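Apr 14, 2023
Notebook, jar closures, bench 2

Lucrezia wants a decision on the small glass jars before the next order goes in, so I spent most of the day on hinged lids. Writing it down while I still remember which complaints are mine and which are Florian's.

Background, for whoever picks this up: Rallico sent two lots. Lot A is the short jar with the black hinged lid, rounded square top, round mouth. Lot B is the same idea with a screw cap. Their sheet says the hinge is good for 768 openings. I don't know who comes up with a number like that. You test to 500 or 1,000, or you test until it breaks. Florian thinks it's an average. An average of what, the sheet doesn't say. I wrote to ask and got the same sheet back.

Did my own on six jars from lot A, 200 openings each, by hand, spread over the morning. No hinge broke. Two lids got noticeably lazy and wouldn't stay upright on their own past the halfway mark, they just sagged back toward closed. Marked those 3 and 5 on the base with the grease pencil. Jar 1 feels the same as when it came out of the carton. I don't trust this much. Six jars out of one carton is six jars out of one carton, and I got bored and sloppy near the end, so the last openings were probably gentler than the first.

Leak check: filled 2, 3 and 4 with water, closed, laid on their sides for 45 minutes on paper towel. Jar 3 left a ring. 2 and 4 dry. Florian calls that a pass for dry goods, and fine, but the Andrade people have been talking about putting oil-based samples in these and I'd like to hear them say "dry goods" before I sign anything.

Also tried the "opens with one hand" claim. It does if your hand is bigger than mine. I need one to hold the glass and one to push the lid, otherwise the whole thing slides away from me on anything smooth. The jar is short and light and there's nothing under it to grip. Worse on the white board than on the bench top. Somebody will say put a rubber dot under it. Then we're paying for dots. 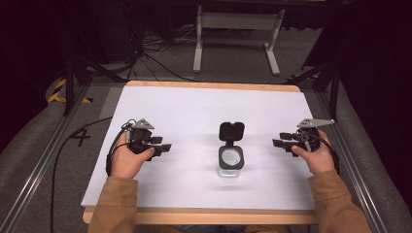 The white board stays, though, whatever I said about it last week. It sits flat in the tray and clear glass is easier to check against it than against the brown bench. I found a chip on the mouth of jar 6 that I'd missed twice. Can't say if it came that way or if I did it. Leaving jar 6 out of the count.

Price: Lucrezia has lot A down as 80 cents a jar delivered. Plisa quoted less for something similar but wouldn't send a sample without an order, and I'm not ordering glass I haven't held. The Wunero ones we bought in December are still in the cupboard, and we all know how those closed.

Open:
- second carton from Rallico, different batch, same test
- jar 3 again, overnight, with oil
- lot B not touched yet
- Florian to do a set of openings himself so it isn't only my thumbs

No recommendation from me until the second carton is in. If Lucrezia needs an answer sooner she can have "maybe."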